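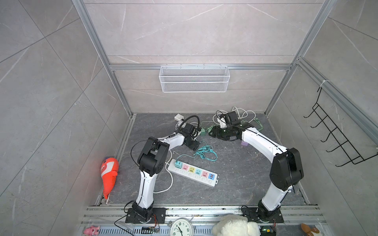 ## Ticket: Vekine row counter app, crochet blanket file out of sync

**Opened by:** Teresa Patrício
**Assigned:** Lộc Lý
**Status:** open, workaround ok

Counter says row 351. Blanket is on row 535. Customer has counted twice w/ stitch markers. Pattern is the Trudus corner-to-corner, Ginar worsted, 900 yds used so far.

Tried:

- closed + reopened app, same
- re-downloaded pattern PDF, same
- logged out, lost her color change notes (sorry Teresa)
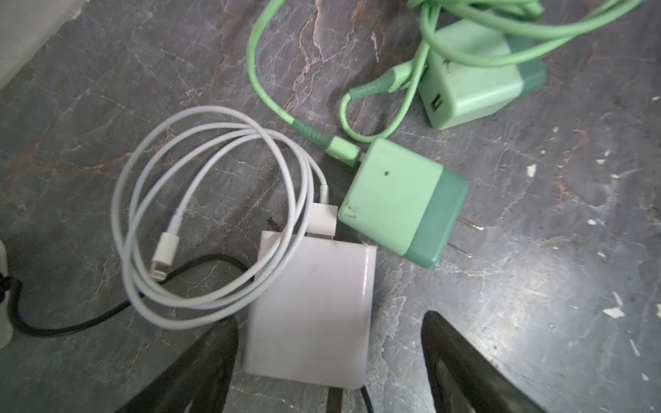

*Last edited: April, 4:40 pm, LL*

Think I see it. The decrease half is saved as a seperate section and the counter starts over there. Only happens if you tap "repeat row" on the turn. Got the same thing on my tablet w/ a test swatch.

Workaround for now:

1. Settings > Sections > merge all
2. Type the row in by hand (535)
3. Don't use "repeat row", tap + instead

Teresa: merged, number stuck. Stitch total now shows 3,000 and wont budge, tho. Not a dealbreaker, I only need rows. Still want my color notes back if theres a backup.
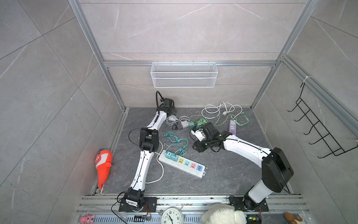 *Gripper holding a small white-and-black device, cables on the floor*

LL: no backup on our end, checked. Nông yarn list did survive, it's under Stash. Stitch total = new bug, will open its own ticket. Leaving this one open til the merge fix is in.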